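## 4. Equipment Planning and Budget

The purchasing plan covers one bench cell for handling closed plastic containers. The arm was already on site at the Eltley laboratory, so it is left out of the totals below. Everything that bolts to it, sits beside it or wears out in use had to be bought or set aside for, and this section sets out how those choices were made.

### 4.1 What the task asks of the hardware

Containers stand on a pale tabletop and are approached with a two-finger gripper. The wrist camera travels with the fingers and gives the view used for the last part of each approach. At close range much of that view is plain white surface and soft grey shadow, and a clear wall offers little contrast against it. A colored lid rim is easier to pick out. We took this into account when we split the money between the gripper, the camera and the lighting.

Figure 3 shows a wrist view with the fingers close to a clear container with a green lid.
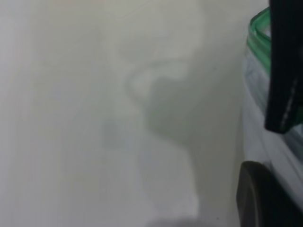
**Figure 3.** Wrist camera view at close range. The black gripper parts are at the right, with the clear wall and green lid rim of the container.

The first draft of the budget put most of the money into the gripper and treated the camera as a minor item. We changed this after the May review. A finger that can hold a container firmly is of little use if the approach is planned from a poor view, and a better camera cannot make up for fingers that slip on smooth plastic. The two were then priced as one package, and quotes were only compared when they covered both.

### 4.2 Quotes received

Two suppliers, Navon and Tilley, quoted for the package. Navon offered the gripper, the camera mount and the cable set for $3,973, with the camera supplied by us. Tilley quoted a lower price for the gripper but listed the mount as a custom part with no fixed delivery date. We chose Navon. The deciding point was the mount, which would have held up every other part of the work if it came late.

Spare fingertips were quoted separately by both firms. We set aside $1,000 for these over the life of the project. The same amount, $1,000, was set aside for the camera, lens and lighting together. Neither sum was tied to a supplier, and either can be moved to the other line with the approval of the lab manager.

The Navon package and the two reserves come to $5,973 before tax and shipping. Staff time is not included. It was charged to the Abbasi project, which shares the bench and paid for the table and the safety stop.

### 4.3 Wear parts and replacement

The fingertips are the part we expect to replace most often. The maintenance log kept on the earlier cell at the same site was used as a guide, although that cell handled cardboard cartons and the pads may wear differently on plastic. It recorded 86 pad changes before the cell was shut down. We did not scale this number directly. It was used only to check that the reserve for fingertips was of a sensible size.

Cables were a smaller cost but a frequent cause of lost time on the earlier cell. The camera cable bends with the wrist on every approach, and a spare was ordered with the first delivery. Containers and lids were bought as office supplies and do not appear in the equipment budget. They should be bought in one batch where possible, as a change in lid color or wall finish means the camera settings have to be checked again.

### 4.4 Items put off

Three items were left for a later year: a second wrist camera, a force sensor and a covered enclosure for the bench. The enclosure would give steadier light and is the first of these we would buy if money became available. The force sensor was priced by Navon but needs a different adapter plate, and the arm would have to be taken out of use while it is fitted. Prices for all three were current on 02/09/2021 and should be asked for again before any order is placed.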